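Can a machine do the washing-up yet?

Every few months a firm writes to tell us that housework is nearly over. The latest is Karndale, which says its kitchen helper will be on sale by December for some 800 pounds a month. I asked what it could put away without help. The answer was a brochure. 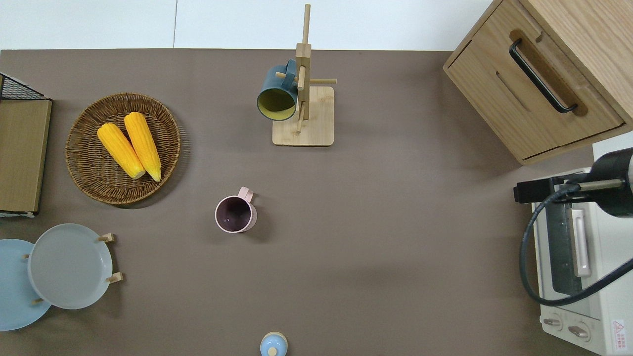

Zyanya Contreras
Household technology columnist

My test is a dull one. Take a mug, hang it on a peg, then do the same with the next mug, which is a different shape and facing the wrong way. A child of five manages it while talking about something else. Grirkadwood, a rival, claims 54 kitchen jobs for its own machine, but "hang up a mug" and "hang up a wet mug" are listed separately, so I would knock a few off. 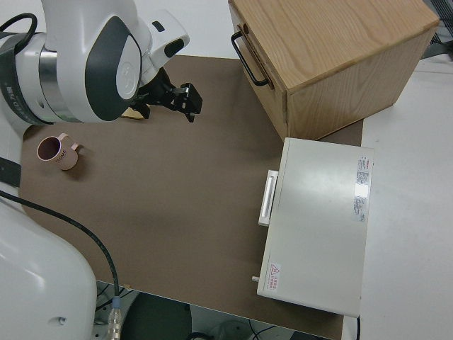
What I want from these firms is a plain record of failures. Guadalupe Aguirre, who runs a canteen and has sat through more sales talks than I have, asks each of them how many cups get broken and has yet to hear a figure. It is a fair question. A small pink mug standing upright with its handle out to the side, and two open black fingers not far off, is about as kind a set-up as a machine could ask for – my sink never looks like that. Until someone shows me the job done on a bad morning, with porridge in the bowls, I'll keep my rubber gloves.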